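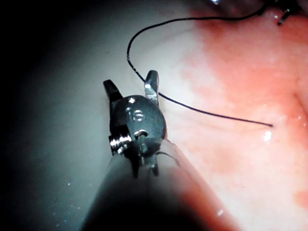 *Instrument articulé gravé du numéro 16, tout contre le tissu.*

## Réunion de décembre, club de pêche de l'étang de Skalard

Début à 19 h, dans l'arrière-salle du Berchtold. C'est moi qui prends les notes cette fois, alors soyez indulgents, j'écris comme je parle (et j'avais les mains encore gelées du matin).

**1. Le brochet**

On a passé un bon moment là-dessus, forcément ! Tout le monde trouve que l'automne a été maigre côté Skalard, sauf dans les herbiers de la rive nord où ça a bien mordu jusqu'aux premières gelées. Ma plus belle prise de la saison vient de là, 75 cm, remise à l'eau, et oui, je l'ai racontée encore une fois. Quelqu'un a demandé qu'on relève nous-mêmes la taille minimale sur l'étang. Discussion assez vive, les anciens n'en veulent pas trop, les jeunes sont pour. On n'a pas tranché et je remets le point à l'ordre du jour de la prochaine fois.

Par contre, accord complet sur les hameçons sans ardillon pour les sorties du club. On l'ajoute au règlement.

**2. Les pontons**

Le ponton 2 bouge. Celui qui y a posé sa chaise cet automne sait de quoi je parle. L'entreprise Javetti est passée voir, il faut changer les traverses et reprendre les fixations côté berge. Leur devis est correct mais ils ne peuvent pas venir avant mars, ce qui nous amène tout près de l'ouverture de la truite – pas idéal. On a décidé d'accepter quand même et de fermer ce ponton d'ici là. Je mettrai une chaîne et un panneau, merci de ne pas passer par-dessus !
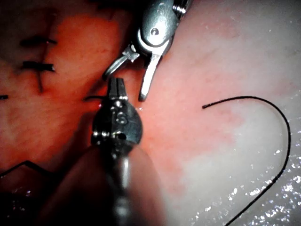

Toujours sur les pontons, on me signale que la planche de mesure du 3 a disparu. Si elle est dans le coffre d'une voiture, elle peut revenir sans un mot, je ne poserai pas de question. Sinon j'en referai une cet hiver, j'ai de quoi à l'atelier.

**3. La sortie au lac de Bander**

Alors là, bonne nouvelle, on a les autorisations ! Ce sera en avril, départ à 5 h du parking habituel, et on pêchera du bord uniquement (les barques sont réservées aux locaux jusqu'en mai, j'ai insisté, rien à faire). J'ai 16 places et les inscriptions se font auprès de moi. Prévoyez des waders, la rive est molle sur toute la longueur, j'y ai laissé une botte il y a deux ans. Pour le repas, chacun apporte quelque chose et on partage.

La question des enfants est revenue. Ils sont les bienvenus s'ils viennent avec un adulte et portent un gilet. On a hésité sur un âge minimum et finalement on laisse les parents juger.

**4. Divers**

- Les cartes de l'an prochain sont à retirer au Berchtold, au bar, pendant les heures d'ouverture.
- Le cormoran est de retour. On en reparlera, je sais bien.
- Il reste des casquettes du club, toutes en grande taille.
- Pensez à ramasser vos bouts de nylon, j'en ai encore sorti une poignée des roseaux.

Fin à 21 h 30. Prochaine réunion en février, même salle, je confirmerai la date par message.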